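搜索本站 请输入书名、作者或关键词 搜索

招募试读家庭:请孩子来挑我们的毛病

Elter系列长篇《Oron岛的掌灯人》出版前试读

我们是Dotgate童书的小说组,手里有一部快要定稿的少年幻想长篇,定于九月出版。书稿目前283页,编辑部人人读过,人人说好。这件事让我们非常不安。

上一回编辑部人人说好的,是一本讲会说话的鲱鱼的书。那本书的剩余库存至今撑着我们会议室的一张桌子,高度倒很合适。后来有个读四年级的小姑娘给我们来信,说鲱鱼在第二章就已经把秘密讲出来了,后面大家为什么还要找。全组人传阅了这封信,然后早早下了班。

所以这次我们决定在付印以前收到这样的信。

要读的是什么书

Oron是一座小岛,岛上有一座灯塔,灯塔由一户人家世代看管。主人公叫阿苔,十岁,怕黑。她外婆是掌灯人,妈妈本来应该是下一任掌灯人,可妈妈去了陆地上卖保险,于是轮到了她。书一开头外婆摔伤了腿,阿苔第一次独自上塔点灯,发现灯光照到的海面上多出来一座岛,灯一灭,岛就没了。

再往下就不能说了。市场部的同事倒是希望我们再往下说一点,他们拟的宣传语是“一段关于勇气、成长与爱的旅程”。我们客气地问他们这句话有没有在别的书上用过,他们客气地去查了,回来以后没有再提。

需要事先讲明的几件事:书里有一次沉船,有一位老人去世,有一只山羊从头到尾平安无事。山羊的事请不要担心,这是作者在合同里亲自加上的一条,法务看了很久,最后签了字。故事里没有龙。封面草图上曾经有过龙,画师说这样比较好卖,我们承认他说得对,然后把龙擦掉了。

这是Elter系列的一本,但跟系列里别的书情节不相连,没读过前面的完全不影响。读过前面的孩子可能会认出一个卖渔网的人。如果您家孩子认出来了,请让他保密,这个人物是作者偷偷放进去的,连我们也是在三校时才知道。

我们在找谁

年龄在8到12岁之间的孩子,由一位家长或监护人陪同报名。本次招募21个家庭。这个名额由复印机的脾气和编辑部的咖啡预算共同决定,没有更高深的道理。

我们希望来的孩子里,有一部分很爱看书,有一部分不怎么爱看,还有一部分平时只看恐龙百科,对虚构的东西抱有戒心。最后这一类我们格外欢迎。历来试读活动收上来的都是小书虫,小书虫有一个缺点,他们对书太宽厚了,碰到没劲的章节会自己咬牙读过去,还要替作者找理由。我们需要会在无聊的那一页把书稿扣在沙发上、去找饼干吃的孩子,我们想知道那是哪一页。

读得慢没有关系。跳着读没有关系,但请告诉我们跳了哪里。请大人念给孩子听也可以,只是拜托大人念的时候不要添油加醋。从前有位父亲把反派念得太精彩,孩子给反派打了满分,我们据此给反派加了两场戏,出版以后书评说反派的戏太多。

孩子用中文阅读即可,普通话带什么口音都行。双语家庭、海外家庭也可以报名,不过书稿是纸质的,邮路远的话,请把邮寄的时间算进您的耐心里。

不太适合报名的情况

家长本人正在写童书,并打算借这个机会把自己的稿子递给我们。投稿有投稿的信箱,有人看,真的有人看,只是那个人一次只能看一份。

家长希望孩子通过这次活动“提高写作水平”。我们收回来的意见表里,写得最有用的一份全文是:“第九章船长为什么不喊人?”没有排比,没有好词好句,也没有升华,错别字倒有一个。作者为这句话重写了整章。

孩子本人不愿意。请先问过他。如果他说“随便”,请过一天再问一次。

要做些什么

书稿会分两批寄到您家,第一批到阿苔登上那座不存在的岛为止,第二批是余下的全部。之所以分开寄,是想看看有多少孩子会来催第二批。如果没有人催,我们心里也就有数了,会自己找个地方坐一会儿。

每批书稿附一张意见表。表是给孩子填的,题目不多,大致是:哪里最好看,哪里想睡觉,哪个人物你愿意跟他坐同桌,哪个大人说话不像真的大人。意见表上留了一大块空白,可以画画,可以骂人,骂人请对事不对山羊。

孩子也可以直接在书稿上写写画画。这些书稿收回来以后会由责任编辑一页一页看过去,所以请尽管折角、画线、写“???”。有番茄酱的页面我们同样会看,并视为读者在这里舍不得放下书的证据。

家长另有一张很短的表,只问孩子是怎么读的:一口气读的,断断续续读的,还是藏在被子里读的。家长对文学性的看法我们也很想听,但请写在另一张纸上,免得孩子看见以后改主意。

全部读完以后有一次面对面的聚会,地点在Cordero书店二楼。孩子们坐在一起聊这本书,作者坐在屋角,按规定不许开口。她答应了。我们给她准备了一大包话梅,嘴里有东西的人比较容易守规矩。

不住在本地的家庭可以不来,改成录一段语音寄给我们,长短随意。背景里有弟弟妹妹哭闹也无妨。

您会得到什么

先说没有的:没有现金报酬,没有证书,没有“金牌小试读官”称号。有家长问过能不能开一份证明,我们研究以后认为,能证明的无非是孩子读了一本书,而这件事孩子自己可以证明。

有的是这些。每个参加的孩子会在九月收到一本正式出版的《Oron岛的掌灯人》,精装,作者签名,书末的致谢页上印有孩子的名字。想用笔名的可以用笔名,但请经过监护人同意,也请考虑到二十年以后的自己。上次有位读者坚持要印“黑暗屠神者”,我们印了,他妈妈买了好些本送给亲戚。

另外还可以从Dotgate的书目里任选几本书带走,每户最多12本。鲱鱼那本不算在限额之内,请随意多拿,我们的会议室也该换一张桌子了。

往返寄书稿的邮费由我们出。来Cordero书店参加聚会的家庭,市内交通费凭票报销,报销流程由财务部设计,祝您好运。

关于保密

孩子需要答应在出版以前不把结局讲给别人听。我们知道这对一个刚知道大秘密的孩子来说是相当残忍的要求,因此允许他告诉一个人,人选自定,宠物也算。请在同意书上写明这个人是谁。曾有孩子写了“奶奶”,而奶奶在小区合唱团,后来发生了什么大家可以想象。

家长请不要把书稿拍照发到群里,哪怕只发一页,哪怕配的文字是夸奖。书稿每份都有编号,我们不太愿意走到需要对编号的那一步,主要是因为登记编号的表格做得很乱。

孩子的姓名、年龄和意见只用于本书的修改和致谢。我们不会用它们来推销课程,我们没有课程。意见表原件会在书出版以后寄还给孩子,愿意留给编辑部的请在表上打个勾,我们会收进抽屉里,心情不好的时候拿出来看。

关于这本书的作者

Samina Kakakhel写童书以前在码头的调度室上班,负责告诉船什么时候可以进来。她说这份工作跟写小说很像,都是让一堆着急的人在外面等着。《Oron岛的掌灯人》她写了很久,中间停过一次,停的那段时间里她学会了修自行车,后来阿苔在书里也修了一次自行车,与情节毫无关系。这一段我们劝她删,她说留给孩子来定。所以意见表上专门有一题是问自行车的,请您家孩子凭良心作答,这一题关系到编辑部和作者之间一顿饭由谁来请。

她本人读意见表,一份不落。读之前要先把窗户打开。请孩子不要因为知道这一点就手下留情,她说过,客气的意见她看完当天就忘了,难听的能记到下一本书,而下一本书的确会因此好一些。

报名办法

请用电子邮件报名,邮件标题写“Oron试读”加孩子的年龄。正文里请写明:

一、孩子的名字(或者他希望我们怎么称呼他)和年龄,监护人的姓名、电话与邮寄地址。

二、孩子最近读完的一本书,和最近没有读完的一本书。第二本比第一本重要。没读完的原因请让孩子自己说,家长照录即可,不要润色。“字太多”是一个完全成立的原因。

三、请孩子用一两句话回答:如果你家的灯一打开,窗外就多出来一样原本没有的东西,你会先告诉谁?这道题没有标准答案,也不用来打分,我们只是很想看。

四、能否来Cordero书店参加聚会。不能来不影响入选。

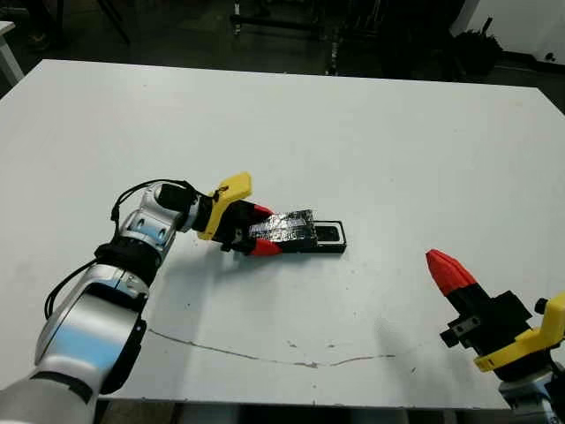
截止时间与通知

报名截止到2024年3月8日(星期五)当天结束。所谓当天结束,以责任编辑关电脑为准,她通常关得很晚,但请不要拿这个来赌。

报名的家庭多于名额时,我们会先照顾年龄和阅读习惯的搭配,剩下的抽签。抽签用的是一顶旧渔夫帽,由作者伸手去摸,编辑部在旁边盯着。入选与否都会收到回信。没有入选的家庭,我们会把名字留到下一次招募,除非您来信说算了。

没有收到回信的话,请先看看垃圾邮件箱。我们的邮件不知为何常被归到那里,跟各种中奖通知待在一起。

几个常有人来问的问题

孩子刚好差几个月满岁数,行不行?行。我们不查户口本。

孩子已经过了年龄,但非常想参加,行不行?可以来信说说理由。去年有位初中生写了很长的一封信,逐条论证自己心智不成熟,我们被说服了。

两个孩子能不能一起报?能,算一户,寄两份书稿。经验告诉我们,只寄一份会出事。

家里大人也想读,可以吗?可以,等孩子读完以后。插队的大人请自行承担家庭后果。

孩子读到一半不想读了怎么办?请不要劝。让他在不想读的那一页折个角,写上一句话,也可以什么都不写,然后把书稿寄回来。该给的书照给,致谢页照样有他的名字。

书里的灯塔有没有原型?作者说有,但是她不肯讲在哪里。编辑部有人猜是她从前码头边上的那一座,她听了只管吃话梅。

能不能先看一章再决定?第一章的试读文本可以来信索取,我们会随回信附上。第一章里还没有出现山羊,请多一点耐心。

出版以后孩子发现自己的意见没有被采纳,可以投诉吗?可以。请写明页码,收信人写Samina Kakakhel,她会亲笔回信解释。解释得通不通,由孩子裁定。

其他问题请发到报名信箱,标题写“Oron提问”。打电话也能找到我们,只是接电话的同事正在试听有声书的小样,铃响的时候多半戴着耳机,请多打一次。

Dotgate童书 小说组

搜索历史 清空 热门搜索 没有找到相关结果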